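Oiling a maple chopping board that has gone dry and rough

Kitchen and Dining > Worktops, boards and utensils
Asked by Rhiannon James, February 13, 2026
Viewed 292 times

I have a maple chopping board made of strips glued together, which I was given when I moved in. It was smooth when I got it. Over the winter it has gone pale and chalky in the middle, it feels furry when I wipe it with a damp cloth, and there is a slight smell of onion that washing up liquid does not shift.

I have never put anything on it. I wash it by hand after use and stand it behind the taps to dry. There is no dishwasher in the house so it has not been through one.

My mother says to rub it with olive oil. The man in the hardware shop sold me a bottle of Flemen board oil and told me to put on one thick coat and leave it overnight. The label on the bottle says thin coats. I would like to know which is right before I open it, as he said he would take it back unopened.

Also, does the smell need to come out first, or will the oil deal with it? And is the furry feel something I need to sand? I have a sheet of 120 paper left over from a door and nothing finer.

The board is flat as far as I can tell. It does not rock on the worktop.

Osian Owen
Member, 30 posts

Thin coats. The label is right and the shop is wrong. A thick coat sits on top, goes tacky and picks up crumbs. If you have already done it by the time you read this, wipe it hard with kitchen roll and leave it a day.

Don't use olive oil. It goes off in the wood and you will have a worse smell than onion. The same goes for sunflower and vegetable oil. What you want is food-grade mineral oil, or a board oil that says what is in it. I don't know the Flemen one, so check the back of the bottle. If it is mineral oil, with or without beeswax, it will be fine. If it has nut oil in it and anybody in the house has an allergy, take it back.

Deal with the smell first. Oil won't remove it. Sprinkle coarse salt over the board, rub it with half a lemon, leave it for ten minutes, then rinse and dry with a towel. Do both sides even if only one smells, so that both faces get equally damp. You may need to do it twice. Bicarbonate of soda made into a paste also works but it can darken some woods, so I would try the salt first.

The furry feel is the grain lifting where the board has been wet and then dried. It does want sanding, but 120 on its own will leave it scratchy. Buy a sheet of 180 and a sheet of 240. The order I go in is:

Wipe the board with a damp cloth and let it dry fully. This lifts the loose fibres.
Sand with 180 on a cork block, along the grain, until the pale patch and the rest feel the same.
Wipe again, let it dry, and go over it with 240. Light pressure, a few minutes at most.
Brush off the dust, then wipe with a dry cloth.

You can use the 120 if there are deep knife marks you want to get rid of, but then you have more work to do with the 180.

Then the oil. Put a small puddle in the middle, spread it with an old cotton T-shirt and work outwards. Do the edges, and do the ends twice, as end grain drinks a lot more than the faces. Leave it for a few hours, wipe off anything still shiny, and repeat the next day. Three or four coats for a board that has never been oiled. 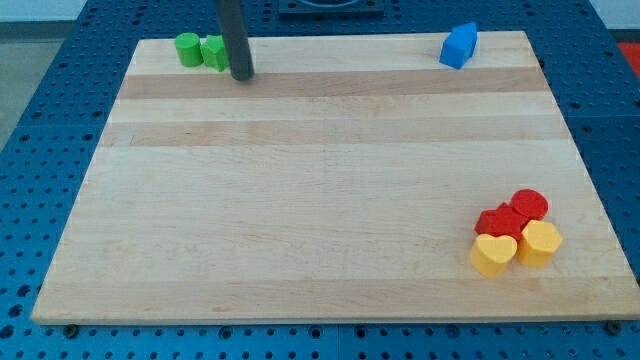 Maple strip board, pale cream with the darker tan bands.

Maple strips come in different shades and the darker ones are just darker wood. I mention it as people sometimes try to sand those out. You'll be there until May.

Drying matters more than oiling in the long run. Behind the taps is a poor place for it. One side gets air and the bottom edge sits in whatever has run off the draining board. Stand it on its long edge somewhere with air on both sides, or lay it across a cooling rack. Turn it over now and then in use as well.

After the first few coats, do it again when water stops beading on the surface. For me that is every month in winter and less in summer.

Skeklow
Member, 14 posts

Agree with most of that but I wouldn't bother with the second sanding. I only ever use 180 on mine and it is smooth enough once oiled.

My wife uses Motari wax on top of the oil and it does make water run off better. You have to buff it though or it feels greasy. A tin lasts ages.

Rathnayake
Member, 11 posts

I just use mine as it is and never had a problem. Get a plastic one for onions.

Comments

Rhiannon James: Thank you all. The bottle says mineral oil and beeswax so I have kept it. I did the salt and lemon twice and the smell has nearly gone. Does the beeswax settle to the bottom? It looks cloudy.

Osian Owen: Yes, it will in a cold cupboard. Stand the closed bottle in a jug of warm water for ten minutes and shake it.

Rhiannon James: That has cleared it. I will get the 180 and 240 at the weekend.

Skeklow: Do the underside as well or it can cup.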